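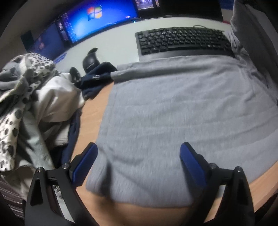 Why does my steam iron leave little brown spots on fabric even though I only use tap water?

Mineral scale builds up inside the steam chamber, cooks in there, and then comes out through the holes with the steam. Flush it with the self-clean setting until the drips run clear, then iron an old towel before you go near anything you care about.

OK so that's the short version, and it got my ticket closed with the Imow help desk, but it took me a while to get there so I'm leaving the whole log up.

Ticket 272
Product: Imow Hollis steam iron
Status: Closed

First message, August
Hi! My Hollis has started spitting. Steam is fine for a few minutes and then it coughs up rusty-looking water, always near the tip. I've got 13 napkins to finish and two of them already have freckles. I fill it straight from the kitchen tap. We're in Dratesby and the water here is hard enough to wreck a kettle in a season, if that helps.

What they told me to try
Empty the tank after every use, turn the dial up to max, and don't press the steam button until the light goes off.

What happened
Emptying the tank did nothing I could see. Waiting for the light did help with the plain drips (I'm impatient, I always start early), but the brown stuff kept coming. I also tried a capful of white vinegar, and then read in the booklet that you're not supposed to. Page 4, in bold. Oops.

Second try
Filled the tank to the line, heated it all the way, unplugged it, held it flat over the sink and slid the dial to self-clean while rocking it back and forth. Wow. Gritty white flakes, then tea-colored water, then more flakes. I did that 4 times and the last tank came out clear. Watch your hands, the steam goes everywhere!

Third try
Spitting came back a little the next evening, only on the burst button. Help desk said the burst valve has its own channel and I had to pump it during the flush too. Did that over the sink and a few crumbs fell out. No spots after that.

Getting the marks out
Lemon juice and salt, left for an hour, then a normal wash. One napkin came out perfect and the other still has a ghost of a spot by the hem. I also tried the Drerkatness stain bar on that one and it didn't budge.

Still open on my end
I asked if bottled distilled water is OK and got told half and half with tap. The booklet says tap only. Going with half and half for now. Also the cord swivel squeaks but that's a separate ticket.

Edit: same fix worked on my sister's older Hollis, but hers needed six flushes.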